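4.3 Tidy-up routine: small toys into a tray

This section covers the pick-and-place routine used to judge whether a two-arm station is ready for light household chores. Complete section 4.2 (arm homing) first.

1. Cover the worktop with a plain brown sheet or mat. Press it flat before placing anything on it.

2. Set the light blue tray near the center of the sheet, within reach of both grippers.

3. Place the toy animals on open sheet on either side of the tray. Mix postures - some standing, some on their sides.

4. Open the Porkeo panel and load routine 38. Set the travel speed to 9.

5. Confirm that the cables hang clear of the elbow and wrist joints.

CAUTION: Keep hands off the sheet while the arms are powered. The grippers do not detect fingers.

6. Press Start. Each arm selects the nearest toy on its own side.

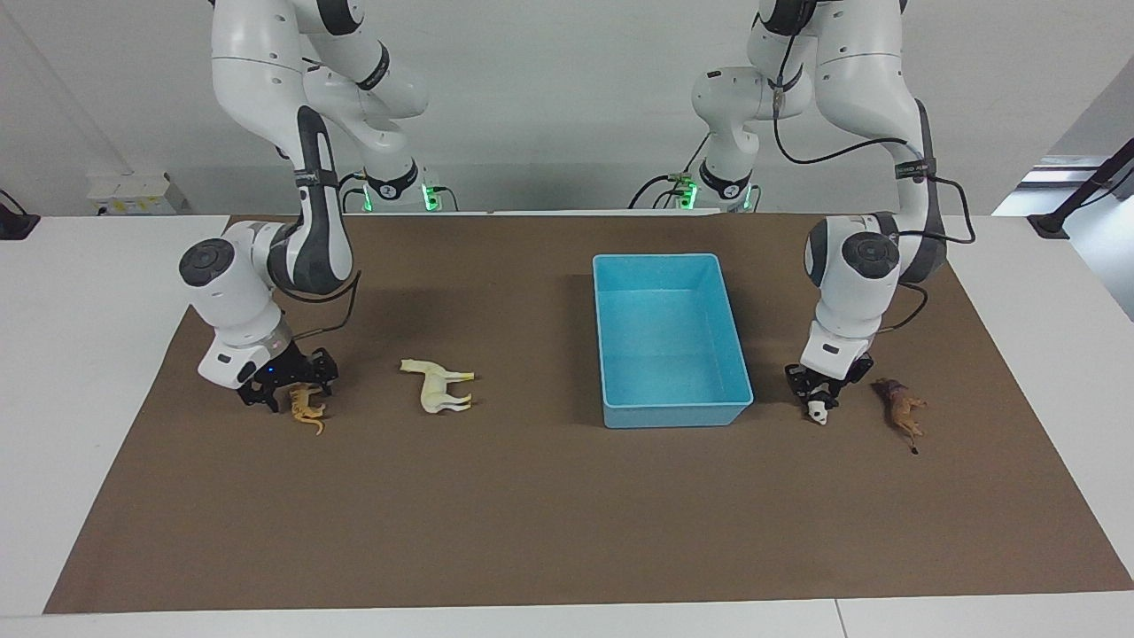
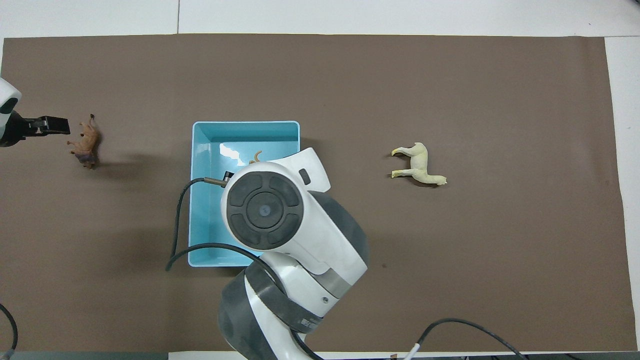 Figure 4-3. Two-arm station with toy animals and the light blue tray.

7. If a gripper closes on nothing twice, the arm pauses. Press Resume once. Do not move the toy by hand, or the attempt is void.

8. When the routine stops, log each toy as placed, dropped or not attempted.

NOTE: A toy lying on its side offers the gripper a different shape from the same toy standing up. Log the starting posture with every attempt.

NOTE: In the Clivatstead trials, 231 of 800 attempts needed a person to step in. At that rate the station is slower than clearing the table by hand, and it should not be left to work alone. Precious Nel's test notes put most of the stops at the grasp - few came during travel or release.

9. Power down both arms before lifting the tray.

Related sections
4.2 Arm homing
4.4 Folding routine: hand towels
4.5 Reading the attempt log
7.1 Replacing gripper fingers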